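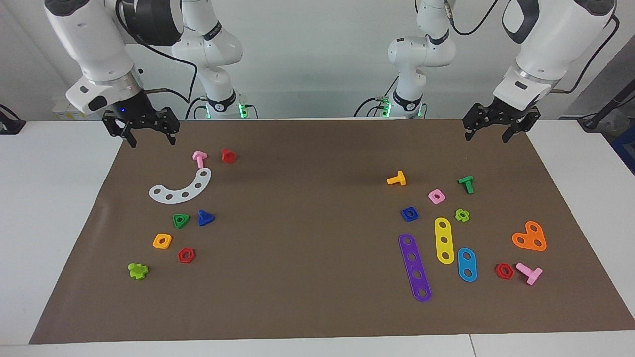 Construction set, table 2, on the brown mat.

TOY AND PLAY TABLE SAFETY CHECK
Site: Farnwood playroom
Date: December 14, 2023
Set: bolt-and-nut construction pieces, plastic, kept in the Zorna tub
Last full check: July

I've used the same sheet as last time, so the numbering still skips where we dropped the old sandpit lines. Comments are mine, typed up the same afternoon, so forgive the rambling!

1. Table top clean, no chips or sharp corners
OK. Wiped it down before I started. There's a bit of old tape gum on the underside that I keep finding with my knee.

2. Table steady, legs locked
OK. One foot needed half a turn.

3. Mat flat, no curled corners
OK. I like the brown mat for this job, because bright plastic shows up on it straight away and the pieces don't skate off onto the floor (they do on the bare white top, I've chased enough of them).

5. Pieces large enough for the age group
OK with a comment. I put every nut through the small parts tester, the square, the triangles and the hexagons, and none of them dropped in. The Lesach tub has much smaller bits and still belongs on the high shelf, please. I found it on the low one again.

6. Cracks, splits, white stress lines
See below.

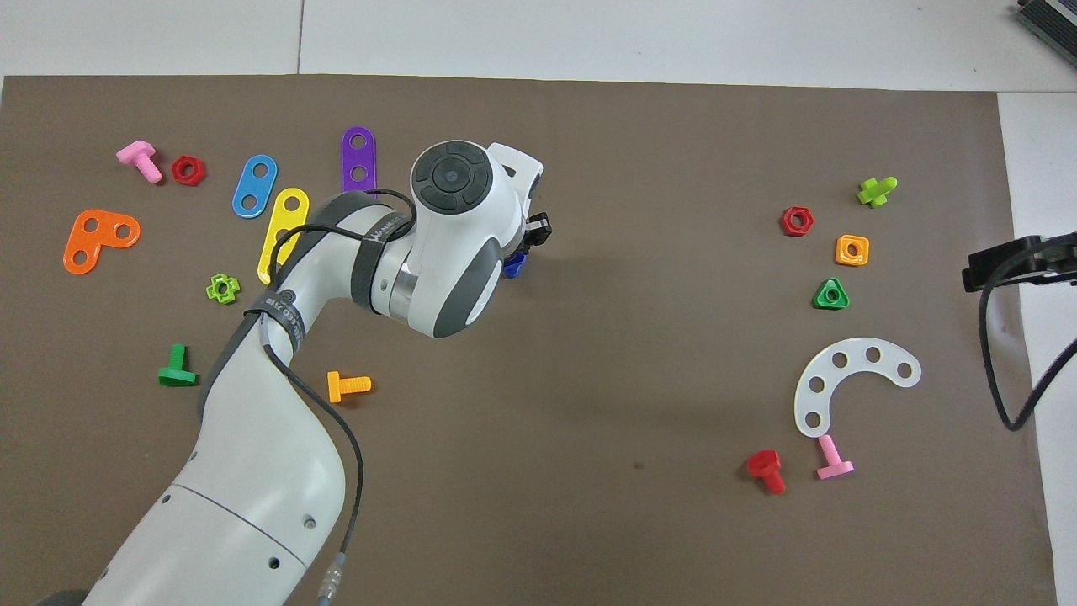

Stress lines are what I spend most of my time on with these sets. Kids love to bend the flat pieces, and once the plastic goes pale around a hole it isn't long before it lets go. I did the plates in batches, and the long two-hole ones, the blue, the yellow and the purple, got a good flex between my thumbs and a look under the lamp. All fine. The orange L-shaped one has a hole at the corner as well as one at each end, and the corner is where I'd expect trouble, so it got a second go. Also fine. I did pull 2 plates out of the bottom of the tub that had gone pale, and they're in the bin already.

7. Threads on bolts not chewed or sharp
OK. I ran a fingernail down each one. The T-shaped heads on the pink bolts pick up tooth marks, and I shaved a rough bit off one of the spares with the nail file. Smooth now.

8. Nuts turn freely, no forcing needed
Mostly. 3 were stiff with what I'm guessing was dried playdough. Soaked them in warm soapy water, scrubbed them with the old toothbrush, good as new.

10. Colour coming off when rubbed with a damp cloth
None. I was a bit worried about the reds after July but the cloth stayed clean.

11. Piece count against the lid
Lid says 65. I got 57 after binning the pale ones. Not a safety fail, but if you find any under the couch cushions or in a coat pocket, they go in the dish by the sink and I'll wash them before they go back.

12. Tub and lid
Lid has a split along one edge, and it's a pincher. Fail. I've taped it for now and asked for a new one on the next Dizon order. Don't let the little ones carry it by the lid in the meantime.

14. Cleaned and dried before packing
Yes. Air dried on a tea towel, bolts standing on their heads so the water runs out of the threads.

Result: set can stay in use. Tub fails until the new lid comes.

To do before the next check: replace the lid, move the Lesach tub back up, and get a new bulb for the lamp, it's flickering and I was squinting by the end.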